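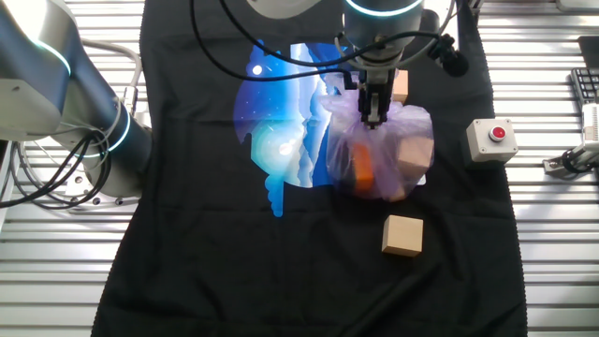
*Black tee, printed with a starry night sky over jagged peaks (or something very like peaks) in blues and white.*

# About Skultora Hatchery

Hello, and welcome! If you've landed on this page you are probably either thinking about getting your first chickens or you already have too many and would like a few more, and we're happy to meet you either way. Pull up a chair. This page has grown over the years and we keep meaning to trim it.

Skultora is a family hatchery at the end of Hisness Road, where the gravel gives out and the creek starts. We raise heritage chickens, hatch them from our own breeding flocks, and sell day-old chicks, started pullets and fertile eggs to backyard keepers and small farms. The name comes off an old survey map of the property that was hanging in the porch when we bought the place. We have asked everybody along the road what it means and have been given several answers, all of them confident.

## How we got going

Kwaku Eshun grew up with chickens underfoot at his grandmother's house and swore as a boy that he would never clean another coop. Then he spent his twenties in an office and found that he missed them terribly. The first birds here were a trio of Buff Orpingtons bought from a retired schoolteacher who drove them over herself, inspected the coop, told Kwaku the roosts were too high, and waited while he lowered them. She was right about the roosts, and we still build them at the height she showed us.

For a good while it was only a hobby. Neighbours took our spare eggs, then their cousins wanted chicks, and eventually the kitchen incubator was running right through spring and there was nowhere to put the toaster. We moved everything out to the old milk house, put in proper insulation and a decent drain in the floor, and that is where the hatching still happens. There are 2 large cabinet incubators in there now and a separate hatcher, and it's the warmest room on the property in April, so you'll often find somebody drinking their coffee beside it.

## The birds

We keep 7 breeds and have resisted adding to that, though we weaken every time we go to a show. The Orpingtons are still the favourites of families with small children. They're big, soft, unhurried hens that will follow you to the compost heap and stand on your boots. The Chanteclers are our pride in winter, with small combs and wattles that cope well with real cold, and they lay steadily when other hens have packed it in for the season. We also have Barred Rocks, Speckled Sussex, Wyandottes, Welsummers (for those lovely dark terracotta eggs) and a flock of Black Australorps that are the calmest birds we own.

The breeding flocks add up to more than 200 birds, housed by breed in their own sheds with a run of pasture each. We choose our breeders for temperament and soundness first, then laying, then colour. A rooster that goes for people doesn't stay in a breeding pen here, however handsome he is, and we've parted with some very handsome ones.

In a normal year we hatch 2,000 chicks, give or take the weather and the mood of the hens. That is small for a hatchery, and we like it that way. It does mean we sell out of the popular breeds early, so please do write in winter if you have your heart set on something.

## Feed and pasture

Our layer and breeder rations are milled for us by the Orellana feed mill in town, who have put up with a great deal of fussing from us over oyster shell and pea protein. The birds are on grass from the time the snow goes until it comes back, and in October we let the flocks into the old pumpkin patch, a day the hens seem to look forward to every bit as much as we do. We don't heat the sheds. Dry bedding, good ventilation up high and no drafts at roost level have served us well through some bitter winters.

## Coto

You will be met at the gate by Coto, our livestock guardian dog, who is enormous and white and sounds much fiercer than he is. He was raised with the chicks and sleeps in the lane between the sheds. Please let him have a sniff of your hand before you come through, and please don't bring your own dog out of the vehicle.

## Coming to see us

Visitors are welcome by appointment. We ask you to use the boot bath at the gate and to wear clean footwear that hasn't been in another coop that week, and we keep the breeding sheds closed to visitors, but you can see the growing pens and most of the pasture from the lane. Bring a sturdy box or a cat carrier with some shavings in it if you're collecting birds. If you've never kept chickens before, leave yourself a bit of extra time, as Kwaku does like to talk and will want to hear all about your coop.

Chick orders open in January by email, and we answer every message ourselves, usually in the evening once the sheds are shut.

*Page last updated Jun 28, 2018*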